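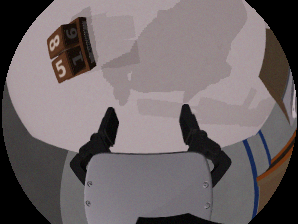

**Minutes — planning meeting for the open day demonstration**

Feb 14, 2018, Gritesano office, upstairs room

Present: Johanna Thaler (chair), Grigoris Ververidis (minutes), two people from Stusix, one from Liapis by phone. Apologies from the Flovcombe school liaison, who sent comments by email.

**1. Last minutes**

Accepted with one change. The visit from Flovcombe is a morning visit, and the October minutes had it down for the afternoon.

**2. What visitors will see**

Grigoris went through the plan for the simulation station. Visitors will watch the arm work at a simulated table on the large screen, with the wrist view on a second, smaller screen next to it. The object for this station is the number-block set. Stusix asked if something more industrial would be better. Johanna said the numbers help people follow along from the back of the room, and that the Flovcombe comments asked for objects children would know. Agreed to keep the blocks.

Liapis asked whether the hammer could come out of the layout. Grigoris would like it left in, so that the table has more than one kind of thing on it and a visitor can ask why the arm goes to one and not the other. Left in for now. To be looked at again after the dry run.

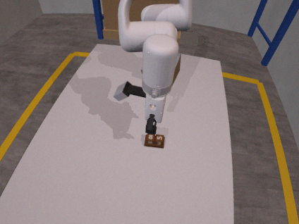 *Item 2: gripper above the number block, simulated table.*

Stusix pointed out that the shadows on the table are heavy and could make the wrist view hard to read on a projector. Grigoris will try a softer light setting and send both versions to the group. The wrist view stays either way — Johanna wants people to see the fingers from the arm's side as well as from the room.

**3. Running order**

Each group gets a short talk, then the simulation, then time for questions. Liapis wanted the questions first. After some discussion the order was left as it is, but the talk will be cut to leave more time at the end.

There will be 3 groups in the morning and 2 after lunch. Groups should not overlap at the simulation station. The person giving the talk holds the next group in the hall until the station is clear.

**4. Invitations**

The mailing list now stands at 886 addresses. Johanna said nearly all of them have been checked. Stusix has its own customer list and will write to those people separately, using our text. The map in the draft invitation still shows the old entrance and has to be replaced before anything goes out.

**5. Equipment**

- Large screen: ours, already in the building.
- Second screen: Liapis will lend one. Cable length to be confirmed.
- Computer for the simulation: Grigoris's desk machine. He asked that it not be moved before the day itself.
- Sound: one hand microphone for the talk. None at the station.

Stusix asked for a recorded run to play if the simulation stops during a group. Agreed. Grigoris will record one full run at the final light setting and keep it on the same computer.

**6. Actions**

- Grigoris: both light versions to the group; recorded run; short note for helpers on how to restart the simulation.
- Johanna: new map for the invitation; reply to Flovcombe on the morning times.
- Stusix: customer mailing, once the text is final.
- Liapis: second screen and cable.

**7. Any other business**

Liapis asked if visitors could steer the arm themselves. Johanna said no for this open day — there is not enough time per group. It can go on the list for next year.

Next meeting after the dry run, same room. Johanna will send the date.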